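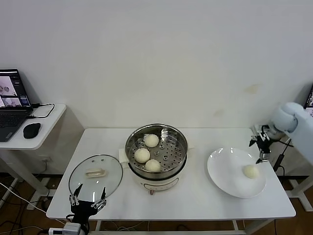
Eluned Ruddock
Home Kitchen Editor

How to Get Steamed Buns Out of the Basket in One Piece

A bun's underside would like to stay behind. Your job is to talk it out of that.

What you need
Buns, 40 grams of dough each
Electric steamer with a lift-out basket
A wide plate, bigger than you think
A folded cloth

1. Switch off and leave the lid on for five minutes. Go and annoy someone in another room.

2. Lift the lid by its handle, tilting it away from your face and away from the buns. Lean it beside the pot.

3. Wet your fingers or tongs. Take one bun low on its sides and give it a small twist before you lift. If it won't twist, wait another minute.

4. Set it near the rim of the plate, so the next one has somewhere to go. I started with one on the right and three still in the basket, a pace my family considers insulting.

5. Keep going, and don't stack them. Stacked buns weld.

Leftovers freeze well. Resteam from frozen, 22 minutes in my pot.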